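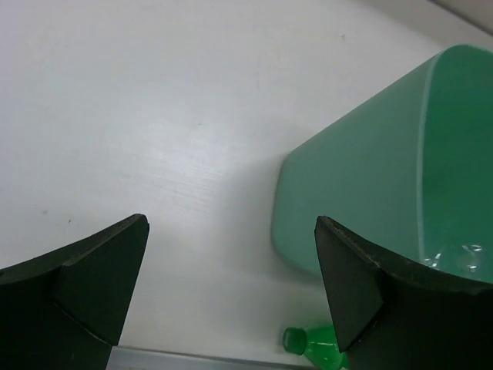 Wrist camera says nothing graspable, overhead disagrees

clomier_dan
5 Dec 2021
Bottle sorting, two arms, one green bin. The policy takes both wrist views plus the overhead. The clear bottles go in nicely. The green one on its side might as well be furniture. I logged the detector and the wrist view scores green bottle as "bin" more often than not. Trained on 426 episodes, no depth. Do I collect more, or fix perception first?

husar_fan
Collect more. It's always collect more. We went from 600 to 1,690 episodes in August and half our clever ideas became unnecessary.

pelican_brief
Before you spend a fortnight teleoperating: how many of your 426 have a green bottle lying down next to a green bin? If it's 21, you have your answer, and it's cheaper than husar_fan's.

clomier_dan
I went and checked. It is 21. I'd like it noted that I'm annoyed.

Overhead view, for anyone who thinks it's a calibration problem:
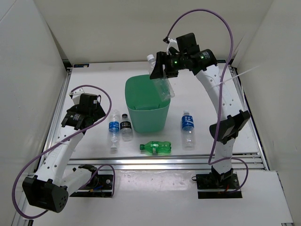

The right arm does this part without complaint. Lift, swing over the rim, let go. The planner is the Hultden one with stock settings, and I haven't touched the release height.

old_brustitz
I'd still look at calibration. Everyone says it isn't calibration.

pelican_brief
Calibration doesn't relabel a bottle as a bin. Put it down.

old_brustitz
It does if your mask is projected from the overhead and lands four centimetres to the right. Seen it twice, once in my own code, which I blamed on a colleague for a week.

clomier_dan
Fair, the mask is projected. Reprojection error on the left wrist is fine. The right wrist I last checked before I swapped the fingers, so let's call that unknown.

husar_fan
So it's calibration AND data. Lovely thread.

pelican_brief
Recalibrate the right wrist, rerun the detector on the same logs, no new episodes. If green is still "bin", record a small batch with the bottle lying at different angles and a different coloured bin in half of them. Don't just swap the bin for good or you'll have taught it nothing.

clomier_dan
Only have the green bin. Will see what's in the kitchen. Rerunning the logs tonight.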